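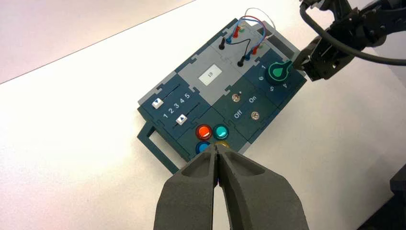

Words by Nafula Rotich

When Ulla Hirvonen's father moved into her spare room in January, she gave up her desk, her evening class and the only bath with a rail. She kept her job at a letting agency in Stomgate, for five months.

"I thought I'd manage with a neighbour popping in at lunch," she says. "Then he put the kettle on the gas hob. It was an electric kettle."

Her father is 84 and has dementia. He was a bus driver and still wakes at 4am for the early shift. Ulla wakes too, makes him toast and tells him the route has been covered. Some mornings he accepts this. On others he looks for his coat until it gets light.

Her brother lives abroad and rings every week. They have argued about money, and about whether their father should go into a home - he thinks yes, she thinks not yet. The one place she visited had a waiting list and a smell she didn't like.

Akua Asamoah runs a carers' group above the library, where 238 people are on the mailing list and perhaps a dozen turn up. Most are daughters. She looked after her own mother for nine years and says the rows with family were harder than the lifting.

"People come in and say they shouted," she says. "They want to be told off for it. I put the biscuits out."

Ulla shouted in March, over a pair of shoes. Her father cried, then forgot, and asked her what was wrong. She went and sat in the car for a while.

She now has two afternoons a week of paid help, which costs her £700 a month. On the first she slept. On the second she went swimming, came home with wet hair, and her father asked if it was raining on the Stomgate road.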